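Review: Planberg Twin Bench Frame, built up with two arms in a shared workshop

The Planberg Twin Bench Frame is a kit for mounting two small robot arms at the near edge of a worktop, with an aluminium extrusion enclosure around the sides and back. The arms are not included, and neither are the grippers, the cameras or the worktop. What arrives is the extrusion, the black front rail that carries both arm bases, panels for the three walls, a perforated front panel for the electronics, brackets, fixings and a printed manual.

We assembled it at Nesard, a members' workshop with shared benches and a reasonable stock of hand tools. The arms came from an earlier single-arm bench, and the wrist camera mounts are a separate purchase from Tedesco. Control is handled by Fanuritz, which the kit neither requires nor mentions.

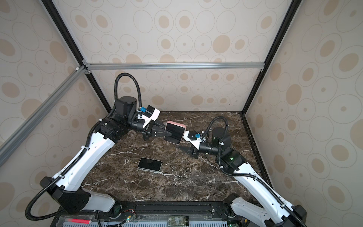
Gwilym Pashley
Contributing reviewer, workshop equipment

Assembly

Planberg says the frame can be put together in an afternoon. From opening the first box to both arms homing correctly, ours took more than 18 hours of work, spread over several evenings in March. The frame itself accounts for perhaps a third of that. The rest went on aligning the front rail, routing cables and lining the walls.

The extrusion is cut square and the ends are clean. Corner brackets sit flush and the T-nuts turn reliably, although those supplied for the rear crossbar are a tighter fit than the others and two had to be eased with a file. The manual shows the crossbar going on before the rear posts are plumb. Do it the other way round. With the crossbar already tightened, the posts cannot be adjusted without slackening the whole back of the enclosure.

Wall panels are supplied plain. Ours were papered before fitting. A printed paper with ovals and circles gives the cameras something to distinguish the walls from the worktop by, and it hides the panel joints. The panels accept ordinary wallpaper paste without swelling, provided the cut edges are sealed first. Planberg sells a sealing kit for this. A thin coat of PVA did the same job.

The front rail

The rail is the best part of the kit. It spans the full width of the bench, and both bases bolt to it, so the distance between the arms is fixed by the rail and not by whoever last leaned on the bench. Base positions are slotted and can be moved sideways. There is no scale along the slots, which is a poor omission on a component meant to be repeatable. We scribed our own marks and recorded them in the Fanuritz configuration file.

Rail deflection was checked with a dial indicator on the top face, midway between the bases, while both arms were run out to full reach and stopped. Nothing worth correcting showed up. The arms themselves flex more than the rail does. Base bolts should be checked after the first few sessions, as ours had relaxed slightly. A drop of medium threadlocker settled the matter.

Worktop

We used a dark brown marble top with white veining. It is heavy, flat and stays where it is put, and these are the properties that matter. Its drawbacks are reflection and hardness. Overhead lighting shows up in the polish, and a gripper finger driven into the surface does not get a second chance. Set the lower software limit before the first powered movement. A stone top also has to be in position before the side walls go on, a point the manual leaves until the page after the one where you need it.

Grippers and wrist cameras

Each arm has a parallel gripper with a Tedesco camera mount fixed to it. The mounts are light and hold the camera at a steep angle to the work, so that the fingers stay in view along with whatever lies under them. Adjustment is by a single screw with no detent. Once set, the angle should be marked with paint, otherwise calibration has to be repeated every time the mount is knocked.

Most of our trials used phones. They are thin, glossy and awkward to lift from a polished surface, and a parallel gripper has very little edge to work with. One in a case is easier to pick than a bare one.

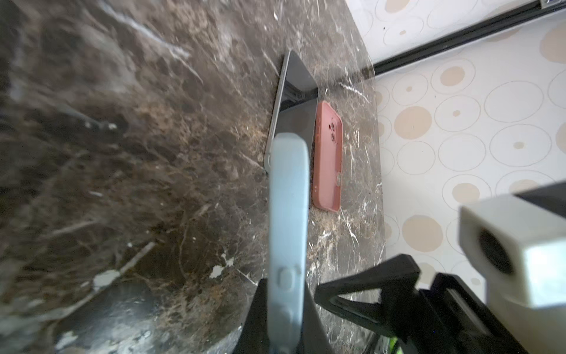
Can the Planberg rail be fitted to a bench I already own?

Any flat top with a straight front edge and clear space underneath for the clamp plates will take it. If the edge is rounded or bevelled, pack it out to a square face before tightening.

Cable routing

Cable management is the weak area. The kit includes adhesive clips for the rear posts and nothing at all for the arms. We ran corrugated conduit from each wrist back along the upper arm, leaving a high loop at the wrist so that the joint can rotate without pulling on the camera connector. Getting the loop right took several attempts. Too short and the connector takes the load at the limit of travel. Too long and the conduit swings into the camera's view.

Allow 5 mm of clearance between conduit and joint housing at the tightest point. The conduit will otherwise rub, and the noise is easily mistaken for a bearing fault. A stray wire left lying on the worktop is another thing to deal with before starting a run, particularly if it is thin and dark and the top is dark as well.

The perforated front panel below the rail is useful. Small boards can be fixed to it with nylon spacers, short cable runs are easy to keep short, and the wiring can be inspected without removing anything. The perforations do let in dust, so it should not share a bench with a sander.

Two-arm work

The reason to buy a twin frame is to have both arms reach the same part of the worktop. On this one the shared zone is in the centre of the top and is generous enough for passing an object from one gripper to the other, or for holding it from both sides at once. The second is the harder test. If the bases are not level with each other, the object twists as the second gripper closes.
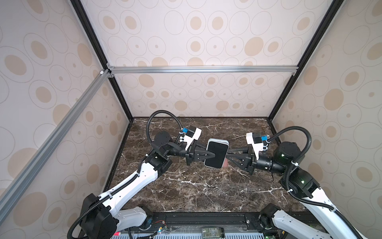 Our first attempts at this were poor, and the cause was a height difference of 2 mm between the bases, traced to paint left on the underside of the rail at one end. Once it was scraped back and the rail refitted, both grippers closed on the same line and the twisting stopped. Planberg should mask that face before coating. It is a mating surface and the drawing in the manual shows it as such.

Closing force also has to be matched in software. With one side set higher, the weaker arm is pushed back until its position error trips the limit. Fanuritz reports this as a collision on the weaker side, which sends you looking in the wrong place. We reduced both to the lowest value that would hold a phone upright and worked up from there.

What we would change

A scale on the rail, proper strain relief for each arm, and a manual with its steps in working order. The supplied hex keys are soft and should be replaced at once. Spare T-nuts would be welcome too, as the bag contains exactly the number required and they roll.

Verdict

Recommended for anyone who already has two arms and is tired of clamping them to a bench. The frame is square, the rail is stiff and the panels are easy to work with. Budget for conduit, camera mounts and several more evenings than the box suggests. Buyers with a single arm should look at the smaller Planberg frame, which uses the same extrusion and the same brackets, and presumably the same hex keys.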